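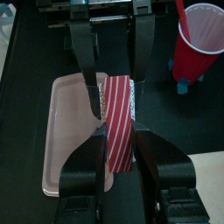
Two arms at the wrapping bench: a morning with Fahad Marwat

Fahad Marwat had his coat off and the kettle on before I'd found the right door at Stellum, and he wanted to show me the bench before we did anything else. He has run the gift packing room in Allivthorpe for 19 years, and for most of that time the job was done entirely by hand, by people standing up, with sore thumbs by the end of April (the wedding orders start early, he says, and then they don't stop).

"I'll tell you what I thought when they first talked about arms," he said, pouring. "I thought, well, that's my people gone, then. I went home and I was rotten company for a week. My wife will tell you."

The room still has 27 people in it, the same as before the arms came, though they don't all do what they used to. The grippers work in pairs over a black tabletop, and the piece I watched them with was a small upright thing in red paper with thin white diagonal stripes, a bit of silvery glitter showing at the sides. One pair of broad black fingers had hold of it, and the second pair hung down just behind, close to the top of it. A pale pink tray lay beside them on the table. I could have stood there all day, to be truthful, and I think Fahad would have let me.

"Everybody does that," he said. "We had a fellow come to look at the heating and he was in here for an hour!"

Amna Gondal came over partway through our tea. She wrapped by hand for years and now looks after two of the benches, which mostly means setting things out, watching the grip, and stepping in when paper starts to crease. Her hands are better, she told me, and she sleeps better too, but she was slower to say she liked the change.

"You used to talk all day," she said. "You'd be wrapping and chatting, wrapping and chatting, and your hands just went. Now I have to look. If I'm telling a story and it pinches too hard, that's a crushed corner, and that's on me. So we save the stories up for lunch, and lunch has got very loud."

The busiest day so far came to 1075 pieces, and Fahad remembers it fondly, mainly for the cake. He was firm with the managers early on about two things: nobody's hours would be cut during the first year, and anyone who wanted to learn the benches would be paid while they learned. Training takes 60 hours. Some of the older packers said no thank you and stayed on ribbons and bows, where the arms are still hopeless.

"Ribbon beats them every time," Amna said, and she looked pleased about it.

I asked Fahad if he still worries. He took a while over that, and offered me another biscuit first.

"I do, a bit. It'd be daft not to. But I ask them every month what's bothering them, and last month it was the chairs. So we're getting new chairs."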